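Chapter 4
Showing the Robot What to Do

In this chapter
Two ways to show a task
What gets recorded
Choosing and placing the operator
Good and bad demonstrations
Planning a session

Most of the robot programs in Chapters 2 and 3 were written as lists of positions. The programmer moved the arm to a point, saved the point, and went on to the next. This works well when a part arrives in the same place every time. It works poorly when the task changes a little with each run, as most household and workshop tasks do. A cup may be turned a few degrees. A drawer may be half open. Writing a rule for each case takes a long time, and the list of rules is never finished.

The other approach is to have a person do the task through the robot and record what the robot did. Each recording is called a demonstration. A set of demonstrations is then used to train a policy, a program that takes in camera views and joint readings and gives out the next motion. Training is covered in Chapter 5. This chapter deals with the demonstrations themselves, and with the people who give them.

4.1 Two ways to show a task

In kinesthetic teaching, the operator takes hold of the arm and moves it by hand. The motors are set so that they hold up the weight of the arm but do not resist being pushed. A beginner can learn this in a few minutes. The operator feels contact directly - if the gripper touches the side of a shelf, the hand on the arm knows it at once. The main drawback is that the operator's body is next to the robot, often in view of the cameras, and a policy trained on those views may come to depend on a hand that will be missing later.

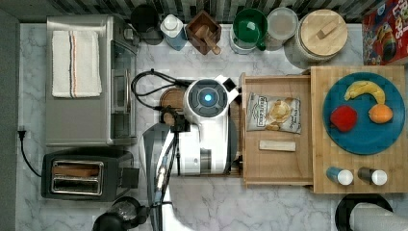
In teleoperation, the operator stands or sits away from the arm and moves it with a controller. The controller may be a small copy of the arm, a handheld device, or a joystick. The cameras then see only what they will see when the robot runs alone. The price is a loss of feel. On a crowded kitchen counter, where the gripper has to come in beside a coffee maker with a cable looping behind it, an operator who cannot feel contact must judge every gap by eye. A view from straight above shows left and right very well and shows height badly, so a second camera at a low angle is normally added. New operators tend to come down too fast when only the top view is on the screen.

Neither method is best for all work. As a general rule, use kinesthetic teaching for short tasks with firm contact, such as wiping or pressing, and teleoperation for longer tasks that depend on the cameras.

4.2 What gets recorded

A demonstration is stored as a series of time steps. In the examples in this book the robot is sampled 50 times per second, and each step holds the joint angles, the gripper opening, the camera views, and the command sent by the operator. A task that lasts 4 seconds therefore gives 200 steps. The position and the command are saved separately. They are close to each other in free motion, but they move apart when the gripper pushes against something, and that difference is often the only sign of force in the file.

Each file also needs a short written label. Give the task, the operator, and the starting layout. Gordon Hiebert and Solange Chan, whose lab notes are used in Section 4.5, found that files without a layout note could not be sorted later, even by the operator who made them.

Before you read on

Choose a task you do at a counter or desk and write down each motion in order. Mark the steps where you rely on touch and the steps where you rely on sight. Keep the list. You will use it in Exercise 4.2 to decide which of the two methods fits your task, and where you would put the cameras.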